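Clearing and Wiping Tables in a Shared Dining Room
Student project report, group 4
Martti Ruotsalainen, Rukhsana Gondal, Nassoro Rugemalira

1. Background

The dining room at Sustthorpe is used by three classes and the evening course. Tables are supposed to be cleared and wiped by whoever ate last. In September we were asked to look at how this works in practice and suggest a routine that takes less time. We had 600 minutes of project time, most of which went to watching and timing, and the rest to trying out changes.

2. What we looked at

We split the job into clearing (plates, cups, cutlery), wiping, and checking. Clearing was mostly done well. Wiping was not. The tabletops are a light honey color with a wavy grain, and small marks are easy to take for part of the pattern. People wiped the middle in a circle and left. A plate pushed to a corner usually stayed there, and the wood under it was skipped.
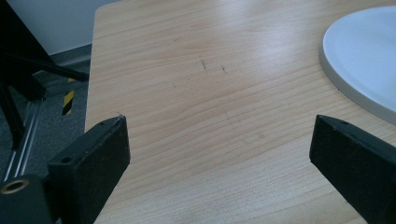

Heather Baird read our first draft and wrote in the margin that a dark fleck on a light table can just as well be a scratch, and that we should not count it as dirt until somebody has tried a wet cloth on it. She also asked if we had told the evening course what we were doing. We had not, and we put up a note the same Wednesday.

After her comment we changed our checking sheet. It now has two columns, one for marks that come off and one for marks that stay. We went back over the 464 marks we had already written down and could sort 300 of them. The others were on tables that had been wiped again in the meantime, so we left them out.

3. The routine we tried

Everything comes off the table first, including plates someone means to come back for. Then the cloth goes along the grain in straight, overlapping strokes, starting at the far edge. The rounded corners get a separate wipe. The last step is to bend down and look across the top toward the light — crumbs show up better from low down than from above. 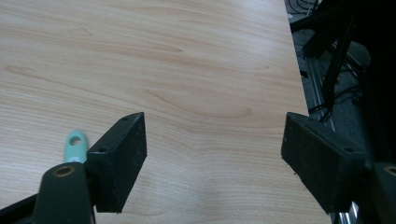
Rukhsana wanted a dry cloth at the end as well. We tried it for two days and dropped it. It left fewer streaks, but people put the dry cloth down on the wet one and after that there were two wet cloths.

4. Results

With the old habit, the quickest wipe we timed took 20 seconds and missed both ends of the table. The straight strokes took longer at first. By the second week the difference was small, and there was less going back over the same spot. Corners were still missed when the room was busy.

5. Problems

We only had one checker at a time, and Nassoro was stricter than Martti. We should have checked the same table together at the start. The glare from the lights also made some tables hard to judge from one side, so the checker had to walk around.

6. Next step

Ville Keskinen has agreed to keep the checking sheet going until the end of term. The spare cloths are in the drawer under the cup shelf.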